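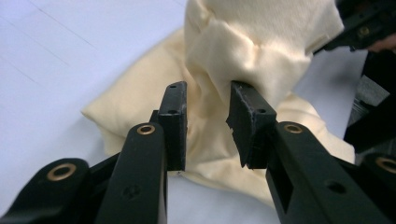

Danai Koutsoukos objected before the agenda was read that folding the cream cloths at all was a waste of the evening, and that they had gone out last winter stuffed into bags with no complaint from anyone. Sang Đào, in the chair, asked that the remark be minuted and the meeting opened.

Babalola Linen Exchange
Minutes of the working meeting, January 17, 2019
Present: Sang Đào (chair), Tài Chu (minutes), Nghĩa Lương, Vy Kiều, Danai Koutsoukos

1. Minutes of the last meeting
Agreed, with one correction. Vy had not "offered" to wash the spare bags. She had been asked and said she would think about it. She is still thinking about it.

2. Folding the soft cloths
Nghĩa presented the fold he would like everyone to use: long sides in, bottom third up, top third over. He says a stack made this way stays square on the shelf. Danai asked whether he had tried it with cloths that had been through the dryer a few times, when no two edges are the same length anymore. Nghĩa said he had tried it at home. Danai asked with how many. Nghĩa said two.

Vy thought the trouble starts earlier. The cloths come out of the bag in a lump, people grab the lump in the middle, and then spend longer finding the corners than they do folding. She would shake each one out first and lay it flat on the white table before doing anything else. Sang said this was what the sheet on the wall already told people to do. Vy said the sheet on the wall was behind the door.

Tài is not persuaded that any fold holds in a fabric this soft. Anything with a bit of fuzz to it slumps, and the top of the pile goes first. He would sooner roll them. Nghĩa said rolls take up more of the shelf. Neither had measured.

Decided: Nghĩa's fold will be tried until the February meeting on one shelf only, with rolled cloths on the shelf under it. Danai wished it recorded that she expects both to look the same by then.

3. The Cledar shelf boxes
Sang had the price from Cledar: 17 dollars a box, lids extra. The claim in their letter is that the boxes "end refolding." Several people wanted to know how. A box does not stop anyone from pulling out the cloth at the bottom. Vy pointed out that we would then have a messy box in place of a messy shelf and would be paying for the lid.

Nghĩa spoke in favor, mainly on the grounds of dust. Tài asked when dust had last been a problem. Nobody could recall, though Nghĩa said that was no proof.

Decided: no boxes for now. Sang to ask Cledar whether they will lend us one.

4. Cinadano order
Cinadano wants 200 cloths, folded and tied, by the end of February. Their message calls this a small order. Danai noted that their last small order took up both tables for most of a day, and that half of it came back with a note about the ties. Sang has asked them to say in writing what kind of tie they want. No answer yet.

Vy will not start on it until there is one. Agreed by all but Nghĩa, who would start with the folding and leave the tying for later. It was put to him that untied stacks would have to be moved every time someone needed the table. He withdrew.

5. Money
There is a balance of 2,000 dollars. Sang reminded the meeting that part of this is already owed for laundry, so it should not be talked about as if it were free. A proposal from Vusow to take over the washing under a yearly contract was passed around. The first page is mostly about their values. The rate is on the last page and does not say whether pickup is included. Tài to call and find out. If pickup is extra, the meeting sees no reason to go on with it.

6. Other business
The white tabletop is to be wiped before cloths are laid on it, and coffee is to stay on the windowsill. This was also agreed last February.

Vy asked whether the sheet on the wall could be moved. Sang will move it.

Danai asked if folding would be on the agenda again next time. It will.

Minutes taken by Tài Chu. Corrections to him before the February meeting, please, and not during it.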